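Section 4. Comparing Finger Pads on the Hand-Held Gripper

Read Section 3 before you start. The steps below apply to the Skarnwood hand-held gripper with either the Andach or the Wubshet pad set fitted.

4.1 Setting up the trial

1. Wipe both pads with a dry, lint-free cloth.
2. Set the camera to the fixed exposure preset. Do not change it between pad sets.
3. Open the fingers fully and place the ring stand between them on a flat white surface.
4. Check that both pad faces are in view at full opening.
5. Start the Lurngate logger and wait 9 seconds before closing the fingers.

CAUTION: Keep your free hand clear of the finger joints while squeezing the trigger.

The ring stand is a thin upright rod on a flat ring base with a crossbar. Approach with the rod centered between the pads and the fingers level.
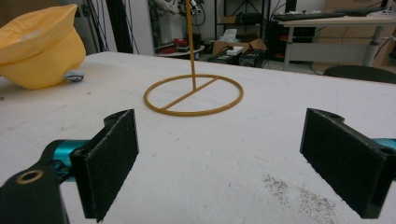
Can both pad sets be compared in a single log file?

Use a separate file for each set. The logger stores one pad offset per file and applies it to every grasp in that file.

4.2 Running the grasps

6. Close on the rod until the force reading holds steady, then lift 80 mm.
7. Hold, lower, and release. Repeat for 40 grasps per pad set.
8. Mark any grasp in which the rod turns between the pads as "slip," even if the stand stays off the table.

NOTE: Discard the set if fewer than 38 grasps were logged without a camera dropout.

9. Change the pads as described in Section 3.4, zero the force reading, and repeat from step 1.

Revision date: 24/05/2021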